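Section 4. Setting Up the Venico Countertop Dishwasher

4.1 Choosing a location
1. Place the unit on a level surface rated for the full operating load. The Venico 458 weighs 383 ounces empty.
2. Leave a gap of 2 inches behind the cabinet for the drain hose.
3. Keep the power cord clear of the faucet and sink rim.
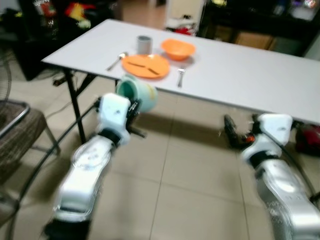
4. Adjust the front feet until the door stays in place when half open.

CAUTION: Do not lift the unit by the door handle.

4.2 Connecting the water supply
1. Close the cold water valve.
2. Screw the Carnegie adapter onto the faucet by hand. Do not use thread tape.
3. Attach the gray inlet hose and open the valve slowly.
4. Check both joints for drips after five minutes.

NOTE: If the faucet has an aerator, remove it and keep the washer.
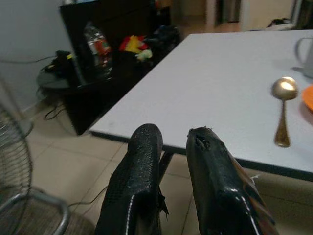
White rectangular table on a tiled floor.

4.3 Filling the salt reservoir
1. Remove the lower rack and unscrew the reservoir cap.
2. Fill with water (first use only), then add coarse dishwasher salt.
3. Wipe the rim and close the cap firmly.
4. Run a Rinse cycle at once to clear spilled salt.

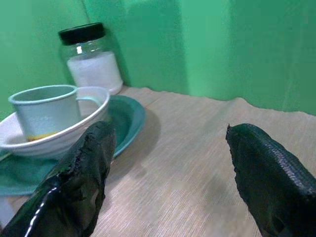

Clear glass jar with black screw-on lid.

4.4 Loading for the first cycle
1. Scrape off solid food. Pre-rinsing is not required.
2. Load cups and bowls in the upper rack, open side down.

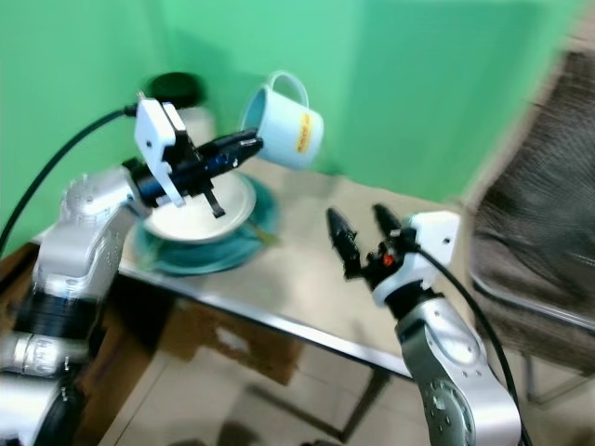

3. Load plates in the lower rack, facing the center.
4. Turn each spray arm by hand and confirm that it moves freely.
5. Select Normal and press Start.

If code E3 is displayed, see Section 7.2.

Rev. 09/04/2024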